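Catalog > Shop Furniture > Tables and Benches > Hafstein Work Table

Hafstein Work Table, Fixed Height

Print this page | E-mail this page

The Hafstein is a plain four-legged work table for classrooms, packing rooms, sewing rooms and light assembly. It has a white top, a welded steel base and no drawers, shelves or power strip unless you order them. Sununeo has sold it since April 2011 and the base has been changed once in that time, when the leg brackets went from two bolts to three.

We sell it as a finished table, as a base only, and as a top only. Most orders are for the finished table.

The top

The standard top is a white laminate with a matte finish, bonded to a particleboard core and backed on the underside so it stays flat. Matte was chosen because a gloss top throws back the overhead lights, and people who sit at a table all day notice that by the afternoon. The finish does show pencil marks and gray scuffs from metal parts. These come off with a damp cloth and dish soap. Do not use scouring powder, steel wool or anything with acetone in it. A scoured spot turns shiny and there is no way to bring the matte back.

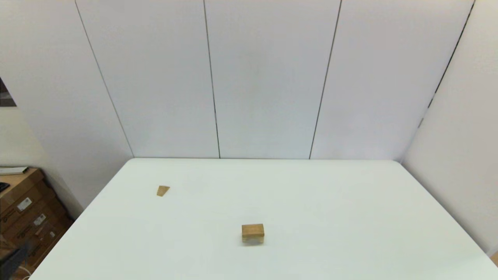
Edges are banded on all four sides. The band is the same color as the top and is put on with a hot-melt glue at the Sonmont plant. If the table will be used for wet work, such as dyeing or rinsing, order the sealed edge instead. It adds 17 dollars to the price and one week to the lead time.

The laminate takes a hot coffee cup without trouble but it will not take a soldering iron or a pan off the burner. Use a mat for those. It is also not a cutting surface. A utility knife will go through the white layer on the first pass, and water gets in after that.

The base

Legs are square steel tube, powder coated in light gray. Black is available at the same price. The long rails run under the top on both sides and the short rails sit back from the ends so that a person can sit at the end of the table without hitting their knees. Each leg has a leveling foot with a rubber pad. Turn the foot by hand to raise or lower it, then lock it with the nut. Casters can be fitted in place of the feet - ask for the caster kit, which includes four locking casters and the threaded inserts.

The table holds 100 kg spread evenly over the top. That figure is for the table on its feet. On casters, keep the load well under it and lock all four wheels before anyone leans on the table.
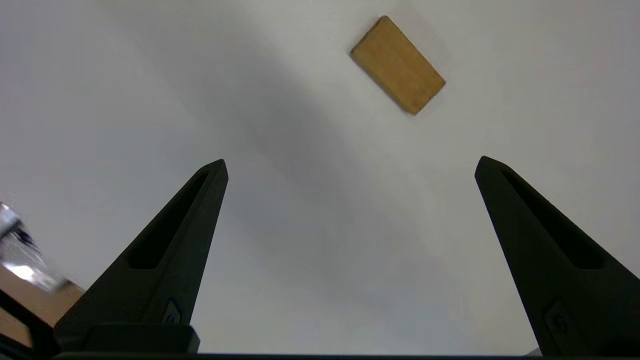

Sizes

The table comes in two lengths and one depth. The height is fixed, apart from the small range in the leveling feet.

Short: 97 cm long, 70 cm deep, 74 cm high
Long: 160 cm long, 70 cm deep, 74 cm high

Two short tables will not line up exactly with one long one. Customers ask about this every year. If you are planning a row, use all of one length or leave a gap where they change. Joining plates are sold in pairs and fit under the top, using the holes that are already drilled in the short rails.

Assembly

The table ships flat in one carton with the legs packed along the long side. You need a 13 mm wrench and a Phillips screwdriver. Put the top face down on a blanket or on the flattened carton, fit the rails first, then the legs. Leave all the bolts finger tight until the fourth leg is on, then go back and tighten them. If they are tightened one leg at a time the last leg will be hard to line up.

Turn the table over with two people. The long one is awkward for one person and the corners chip if they are dropped on concrete. Check the bolts again after the first month of use. 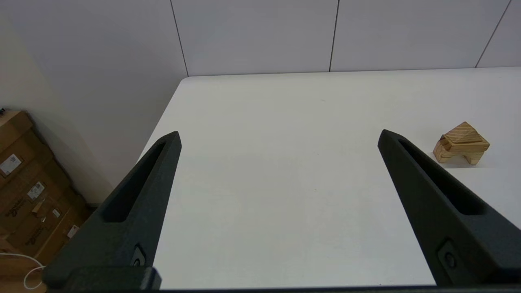 Replacement parts

Feet, bolts, brackets and edge band are kept in stock for all Hafstein tables. For tables with the old two-bolt bracket, please say so when you order. The new bracket does not fit the old leg. Tops can be replaced on any table, old or new, as the screw pattern has stayed the same.

We do not match colors on tops older than five years. White tops yellow slightly near windows, and a new top next to an old one will look bluer for some time.

Related items

Wutari Stool - backless, same gray as the base, stacks four high
Wutari Under-Shelf - fits the long table only
Hafstein Caster Kit
Hafstein Joining Plates, pair

Ordering

Short table, matte white top, gray or black base: 249 dollars
Long table, matte white top, gray or black base: 318 dollars
Base only, either length: call for price

Orders of ten tables or more ship on pallets and need a loading dock or a lift gate truck. Tell us which one when you place the order. Shipping damage has to be reported within seven days, with the carton kept until the claim is settled.

Prices last checked 21 June 2018.

Print this page | E-mail this page
49 shares | 3 comments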